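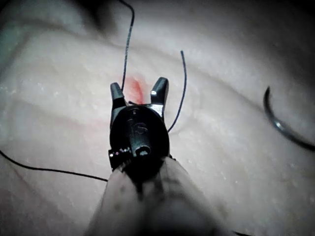 Jaws open, red stain on the surface behind them.

Kohlhase 539 Linebacker Sled, 4 pad

Item 539-4. In stock at Wasgate, ships on a pallet.

Four-man hitting sled for high school and youth programs. Steel frame, powder coat, black only this year. Pads are 791 foam with a vinyl cover, zip off, wipe down, zip back on. Covers sold in pairs. Don't machine dry them.

Built for linebackers and D-line but plenty of coaches run the whole roster through it. Low strike point. Pads tip back when a player comes in with his hips under him, and stay put when he comes in standing up. Kids figure it out in a practice or two.

Specs
Weight: 814 lb assembled
Pads: 4, full length, with arms
Runners: curved both ends, push from either side
Coach platform: yes, folds
Assembly: two people, one afternoon, socket set. Bolts are bagged by step, read the sheet first.

Works on grass and turf. For turf you want the Tatance skid caps, sold seperately, otherwise the runners will mark it up. Not for gym floors.

What's new
Spring plates are thicker than the last version. Old ones fit but squeak. Arms now pin instead of bolt so you can pull them for tackling work and put them back for block shedding. Same pad spacing as before, old covers still fit.

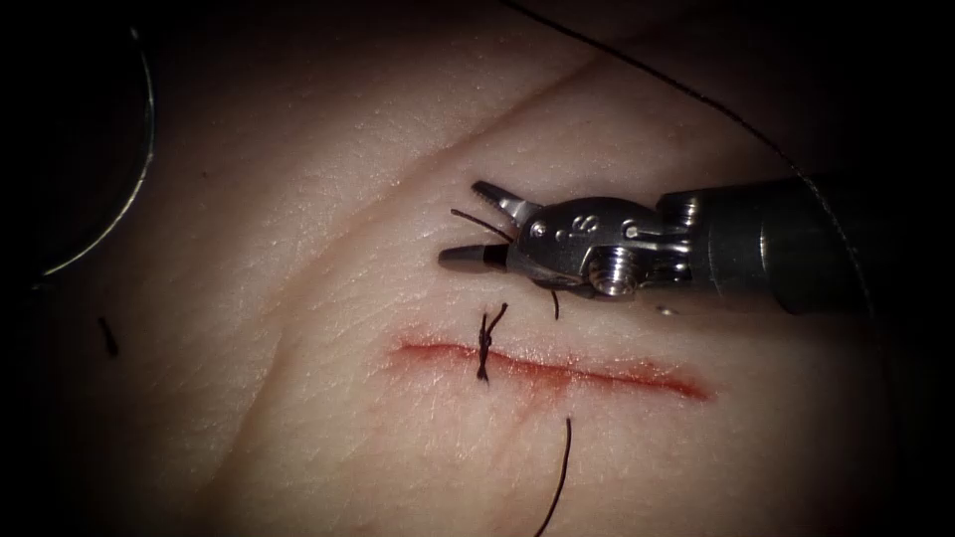
Instrument with the jaws apart and a short dark strand of suture between them.

Freight
Curbside only. Liftgate is extra, ask for it when you order, driver can't add it at the school. Check the pallet before you sign. Bent runner or torn cover, write it on the slip and send us a picture same day.

Summer orders: get them in by the end of May if you need the sled for first practice. After that we ship in the order they come in and it backs up.

Schools can pay by PO. Booster clubs, card or check, no PO.

Returns
Unassembled, 30 days, you pay freight back. Once its bolted together it's yours. Parts warranty is on the frame and springs, not pads or covers.

Goes with
Nurholm pop-up dummy, single
Nurholm hand shields, pair
Tatance skid caps, set of 4
Replacement spring plate, fits 539 only

Page updated October 16, 2024. Prices on the order form, call for three or more sleds.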